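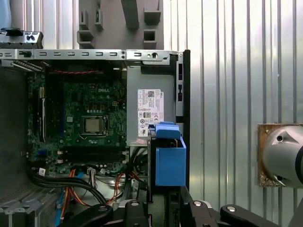

Refurbished Dell Desktop, Bench Unit

Sold by Rokano Parts & Systems
Condition: Used, tested
Item no. 1000-32

This is a used Dell desktop supplied for upgrade, repair or parts. The processor is in its socket and the Dell motherboard has two memory slots to the lower side of it. The original Dell power supply is included, with its label intact. The blue plastic drive caddy comes with the case.

Configuration
Memory: 32 GB option at extra cost
Storage: 500 GB hard drive, or none
Operating system: not installed
Keyboard, mouse and monitor: sold separately

Getting inside
Unplug the power cord and hold the power button for 15 seconds before you take off the side panel. Lay the case flat on a clean surface. Memory goes in with both latches open and should click at each end. Keep the wiring clear of the fan when you put the panel back.

What we check
Each unit is powered on, taken into the setup menu and left running for almost 15 hours. Scratches on the outside are not repaired. Units that fail are sold as Grade C under a different item number.

Shipping and returns
Orders placed before noon leave our Flanagan warehouse the same afternoon. Returns are accepted for 32 days in the original carton. Memory and drives bought separately can be returned only if the seal is unbroken.

For bulk orders, contact Sorcha Kinsella at the sales desk.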